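From the reading desk: a slow romance for the end of August

Dear readers,

Many of you wrote to me after the last letter and asked for something lighter. I listened. This month I want to speak about a novel by Piyumi Pramanik, The Ferry House at Gimemier, which I finished at two in the morning and then could not sleep because of it. It is a love story, it has a small town, it has a secret that the whole town more or less knows. If you are tired of these things, you can go directly to the lower part of this letter, where I answer two questions about our reading list.

The story begins when Thân comes back to Gimemier to sell the house of his aunt. He is a piano tuner, thirty-something, and he did not speak to the aunt for many years. On the first evening he finds that the house is not empty. A woman named Brendik lives in the upper rooms, and she has a paper, signed by the aunt, which says that she can stay until the ferry stops running. Everybody tells Thân that the ferry will stop soon. It was already going to stop when he was a child.

So we have two people in one house, and one of them must leave. I know that you have read this before, and I have also read it before, perhaps too many times. But Pramanik does it with much patience. For the first 61 pages they do not have one complete conversation. They leave notes to each other on the back of old ferry tickets, first about the hot water, then about the noise, then about a bird that comes into the kitchen. By the time of the bird I was already lost.

I must say something about Brendik, because I think some readers will not like her. She is not warm. She works at the bakery, she gets up at four, and she says what she thinks to people who did not ask. In many novels of this kind the heroine is rude in chapter one and sweet in chapter three, and the author seems to believe that love has repaired her. Brendik is still rude on the last page. Thân has only learned which of her rude sentences are kind ones. 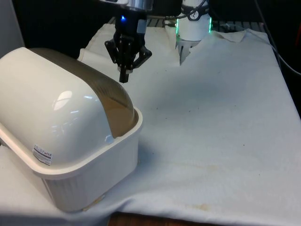 The middle of the book is weaker, in my opinion. There is a cousin from the city, Pedon, who arrives with a nice coat and an offer for the house, and of course he was once engaged to Brendik. I did not believe in this engagement. Pedon speaks like a man in a different book, one with more lawyers in it, and for some chapters we have to follow a question of inheritance which I did not fully understand, even when I read it a second time. If you feel your attention going away, please continue until the chapter with the storm. It is worth the trouble.

About the storm I will say only a little. The ferry goes out when it should not go out, and Thân is on it, and Brendik hears this from a customer while she is giving him his change. She gives him the change correctly. She wraps the bread. Then she takes off her apron and walks out, and the author does not tell us one word of what she feels. I have read many declarations of love in the rain, and this walk to the harbor was stronger for me than most of them.

For those who like to know such things before they begin: the love scenes are few and the door is mostly closed. There is one in the attic where the door is a little open. There is some bad language, nearly all of it from Brendik and from the captain. A dog is in the book and the dog is fine.

The novel has over 300 pages in the paperback, and the letters are rather small. I read it on paper and my eyes were not happy in the evening. My sister listened to the audiobook and she says that the reader makes a good difference between the voices, except for Pedon, who sounds to her like he has a cold. Maybe this makes him more interesting.

I would give it four stars out of 5. I take away one for the inheritance. If there were no cousin, I would give it everything and also lend it to no one.

Now the two questions.

A reader asks if she must read Pramanik's first book, Salt Letters, before this one. No, it is not necessary. The captain appears in both, and in Salt Letters he is younger and has a wife, so if you read them in the wrong order you will know something sad about him too early. I read them in the wrong order. I was sad, but I enjoyed both. Salt Letters is also more of a family novel, and the romance in it starts late, after the funeral, so please do not buy it if you want kisses quickly.

Another reader asks why I put so few thick books on the list. He would like at least one of 500 pages for the winter. This is a fair question. I am a slow reader in English, and when a love story is so long, I often feel that the two people could have solved the problem with one telephone call. But I have now a big historical one beside my bed, with a lighthouse and a marriage of convenience, and in that century there is no telephone, so I have hope. I will report in the next letter how far I have come.

For our discussion I suggest that we stop first at the end of chapter nine, when Thân finds the second paper. Please do not write to the group about the ending until everyone had time to arrive there. Last time somebody told us who the father was in the subject line of the message, and two people were quite upset. You can put such things lower in your message, after some empty lines, with the word "ending" before them.

While you read, maybe you can think about the aunt. She is dead before page one, and still I have the feeling that she has arranged everything. Did she know that Thân would come himself, and would not send someone to sell the house? I changed my mind about this three times. In the last ticket, the one that Brendik finds in the flour tin, there is a sentence which can be understood in two ways, and I would very much like to hear how you understood it.

With warm greetings, and good reading until next month.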